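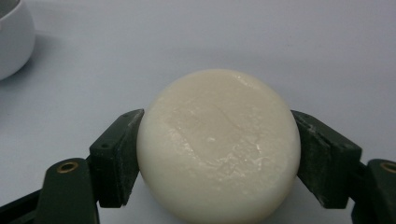

Soap and Soap Dish FAQ

Hendel guest rooms and shared bath. Last update Nov 13, 2019. Short answers, more added when we get to it.

Which soap is it?
Round bar, cream-white, we call it the Asska round. Same one in every room. No other shapes right now, the oval ones ran out in October and we didn't reorder.

Is it scented?
Barely. If you need fully unscented ask at the desk, we keep the Lü bar for that. Smaller, costs us more, so please only if you need it.

My bar has a rough patch on the face. Is it bad?
No. Bars get like that with use. The top goes flaky or streaky while the sides stay smooth. Rub it under warm water a few seconds and most of it comes off. Still soap underneath. 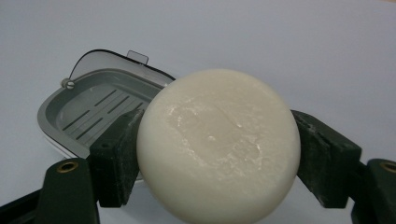 Round bar with a worn face, white dish with the grey tray behind.

What about white streaks or little specks?
Usually dried lather. Wipe with a damp cloth. If it's hair or grit, rinse it off, and if it won't rinse, swap the bar.

Cracks?
Small ones fine. Deep one, swap it. They hold dirt and the bar ends up in two pieces on the shower floor anyway.

Which dish goes with it?
The white Handeo with the grey tray inside. Tray goes in the dish, soap goes on the tray. Not under it, we have found it under it.

How do I clean the dish?
Lift the tray out. Rinse both parts in hot water. Old soap in the corners, soak 7 minutes then use the small brush. Dry the dish before the tray goes back in or you're just starting the goo over again.

Dishwasher?
Tray no. Dish, we've done it, top rack, nothing happend. Hand wash is quicker.

How often?
Every 3 days when a room is occupied. Always at checkout.

Can I leave the soap on the edge of the tub?
Please don't. Slippery, and it leaves a ring that takes forever to scrub.

My soap is mushy on the bottom.
Water sitting in the dish. Tip it out, turn the bar over, leave it alone overnight. If that keeps happening move the dish away from the faucet, even a few inches helps.

How long does one bar last?
Depends who's washing. One person, a few weeks. Family with kids and a muddy yard, don't ask.

Where do I set things down while I clean?
Anywhere flat that wipes off. Not straight on carpet. Soap crumbs get walked in and then the next person who mops or spills gets suds. Put something pale and smooth down first so you can see the crumbs, then shake it off outside.

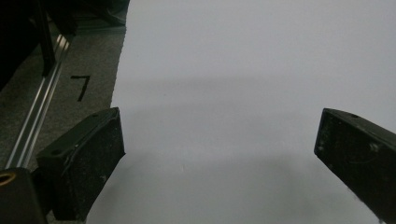

Spilled soap crumbs on the carpet, now what?
Vacuum dry. DRY. Do not wet it first. Bigger flakes pick up by hand. If someone already got it wet, blot with a towel and plain water and keep going until it stops foaming. Could be a while.

Do you reuse soap between guests?
No. Opened bars leave the room at checkout, every time.

What happens to the leftovers?
Staff use only. Grated and melted down for the laundry sink and the mop closet. Takes a lot of ends to fill one jar.

Can I take my bar home?
Sure, it's yours. Leave the dish please. We lose the trays too and the Handeo ones don't come singly, you have to buy the whole set.

Can I buy a new one?
Yes, at the desk. Ask for item 347. The dish is item 681, ask first, we don't always have a spare.

Can I bring my own soap?
Of course. Use the dish, put ours back in the drawer if you haven't opened it.

Liquid soap?
Kitchen sink only. The pumps in the bathrooms kept clogging so we took them out, sorry if you liked those.

Something missing here?
Leave a note at the desk, or write it on the pad by the towel shelf. We check the pad most mornings.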